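Dernmont indexing fault

The Dernmont indexing fault was a software error in the Tellen pick-and-place controller that caused a robot arm to close its gripper on the wrong block after a grid had been partly cleared. It was found in simulation by Pramila Vashisht at the Dernmont automation laboratory and was later reproduced on a physical arm at Paduvmont. The fault is sometimes called the Hao offset, after the Hao calibration routine in which the error was located.

Background

The Tellen controller was written for sorting tasks in which identical parts stand on a flat board at known positions. Each position has a two-digit label. The first digit gives the column and the second gives the row, so that a step along a row changes the first digit only. The labels are meant for people watching the work. The controller itself does not read them and relies on a table of stored coordinates.

Before each run the Hao routine checked the table against the edges of the board. If it found a difference, it applied one correction to every stored position. The routine was also called again whenever the arm paused for more than 15 seconds, a feature added so that a board bumped by an operator would not have to be set up from the start.

The simulated board used at Dernmont carries a regular grid of gray cubes beside printed numbers. The labels are turned a quarter turn, with one digit stacked over the other, and in an overhead view some are partly covered by the cubes next to them.

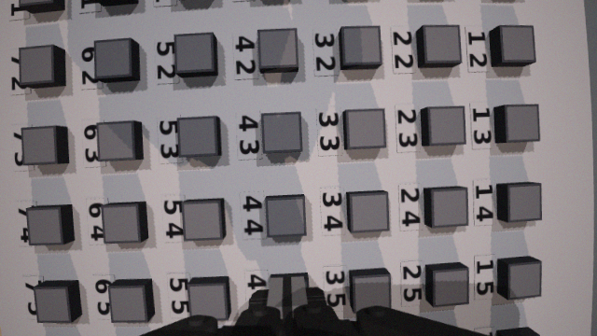 Simulated numbered board with the gripper at a cube in the fourth column.

Description of the fault

When the Hao routine was called a second time, it did not clear the correction from the first call. The two values were added together. A small correction did no harm, as the fingers still closed on the intended cube. A larger one moved the target far enough for a finger to come down on top of a cube, or for the gripper to take the cube in the next column.

The controller recorded these picks as successful. Its only test was whether the fingers had stopped before closing fully, and a wrong cube of the same size stopped them at the same width. In a set of 1000 simulated picks, 19 were logged as correct although the wrong cube had been lifted - all of them after a pause.

Shadows on the board were at first blamed. Thiện Hầu repeated the set with the shadows turned off and obtained the same 19 errors, which ruled out the edge detector.

Safety

On the physical arm the fault was treated as a safety matter, as the doubled correction could also carry the gripper past the edge of the board. The speed limit stayed in force during such a move, but the work area limit did not. It was measured from the corrected position and shifted along with it.

Correction

A revised routine was released on 10th April. It sets the correction to zero before each call and refuses any value larger than half the spacing between cubes. The work area limit is now measured from the base of the arm. A further 500 picks with forced pauses were run in June, with no wrong cubes recorded.

Controllers with the older routine can be used safely if the pause feature is switched off and the board is set up by hand before each run.

See also

Calibration drift
Grasp verification
Work area limit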